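Mavbridge Household Words

A word list and short-text collection from the valley towns, September 2018

Hello, and thank you for stopping by. Mavbridge Household Words is a collection of 992 short written entries in which people who grew up in Ruditz, Aredus and Bainbridge explain the words they use for ordinary things at home. You'll find words for the end piece of a loaf, for the drawer where string and dead batteries pile up, for the chair that has clothes on it more often than a person, and for the kind of rain that isn't worth a coat. It began as a pastime of mine and grew well past what I had planned, so I've tried to write down everything I would want to know if I were picking it up fresh.

What is in the folder

The main file is entries.csv, saved as UTF-8 with commas between fields and double quotes around anything that contains a comma (which is most of it, because people here like a long sentence). Each row is one entry. A second file, towns.csv, matches the town codes to their names and gives a few lines on each place. There is also notes.txt, where I kept my running remarks while typing things up. It's messy, and I left it that way on purpose, so please don't expect much in the way of order.

Every entry has 8 fields:

id: a plain number, never reused, even when an entry was withdrawn
town: RUD, ARE or BAI
word: the word or phrase, spelled the way the writer spelled it
meaning: the writer's own explanation
room: the part of the house the word belongs to, or "none"
heard_from: parent, grandparent, neighbor, school or other
still_used: yes, no or sometimes
remark: anything left over, often blank

How the entries were gathered

I left paper slips and a shoebox at the library desk in each of the three towns, with a short note asking for "words your family uses that visitors don't understand." People filled in as many slips as they liked. The boxes in Ruditz and Aredus filled quickly. Bainbridge was slow until the school sent slips home with the children, and after that I could hardly keep up! You will notice this in the data, where Bainbridge entries lean toward snacks, pets and bedtime, and have a good deal less to say about stoves and cellars.

I typed every slip myself, usually in the evening, and read each one twice against the paper.
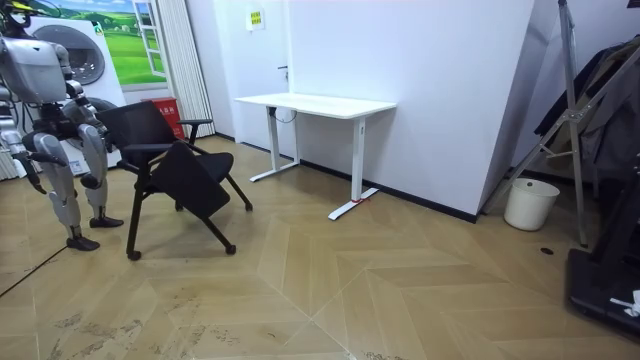 Spelling was the hardest thing to settle. Many of these words have never been written down by anyone, and two people from the same street will spell one quite differently. My first instinct was to tidy them up, and I did so for a while, and then I was sorry and went back and undid it all. What you have now is what was on the slip. If you want to group the variants, you'll need to do it by ear, or by reading the meanings side by side. I'd suggest starting with the kitchen words, where the overlap is greatest and the explanations tend to be clearest.

The room field is my own addition, and I made those choices alone. A word like "scuttlebench," which seems to mean any low seat near a door, could as easily be hall as kitchen. Where the writer named a room I used it, and otherwise I took a guess. Please treat that column gently.

What it might be good for

I hope it's useful to teachers who want a friendly way into local language, to writers who need a kitchen to sound lived in, and to anyone curious about how family words travel. A reading group in Aredus has already used the bread words for a whole evening's conversation, with plenty of disagreement over crusts.

I wouldn't lean on it for anything that needs a fair sample. The people who filled in slips were people who go to the library and like this sort of thing. Entries are not spread evenly among the towns, and ages were never asked for. I also can't promise that every word is truly local. Some surely came in from television, or from an aunt who lived somewhere else for thirty years.

Privacy

There are no names in the files. When a slip mentioned a relative by name, I changed it to "my uncle" or "my sister" or whatever fit, and that is the only change I made to anyone's wording. Two writers later asked to have their slips taken out, and I was glad to do it. If you recognize something of your own and would like it gone, leave a note at the Ruditz library desk and I'll see to it.

Known problems

A handful of meanings were smudged and have [unclear] in place of the missing word. The still_used field is blank in quite a few of the early Ruditz entries, because the first slips didn't ask. Accented letters may look odd if your spreadsheet program guesses the wrong encoding, so choose UTF-8 when you open the file.

Using and sharing

You are welcome to copy, print, teach from and add to this collection, so long as you say where it came from and pass it along on the same terms. "Mavbridge Household Words" is credit enough. Corrections are very welcome, and I plan to go through whatever has come in during October, once the garden is put to bed.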